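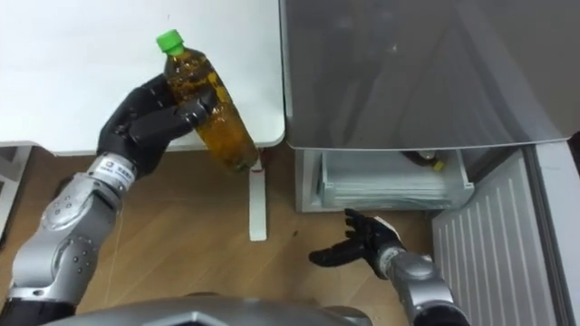
Gaurav reckons the drinks should all live in the bottom of the fridge, full stop, and that the shelf-by-shelf plan I drew up for the Skendero kitchen is overthinking it. He may have a point! I still want to try it my way first.

Mar 18, 2020. Fridge day. I'd been putting this off (the jars, mainly) but we need the room for the Malhotra samples, so out it all came. Wiped the shelves with warm water and a bit of bicarb, dried them, then had a long stare at what was left.

The low compartment is the useful one. Bottles go there from now on – the amber stuff with the green cap, the squash, anything you'd want to grab without moving six other things. Caps done up tight please, I'm looking at whoever left the tonic half open in the door.

Measured the low bit while it was open: 30 cm deep at the back, which is less than I had in my notes, so the tall Brurkance flasks will have to lie down or go elsewhere. I tried one on its side and it rolled. Maybe a folded tea towel?

The table next to it is now for unloading only. Shivam Maurya had his soldering bits on it again yesterday and I've moved them to the bench by the window, in the blue tray.

Still to do: new labels, ask Gaurav if he wants the old ice trays, find out why the door seal squeaks. Also milk.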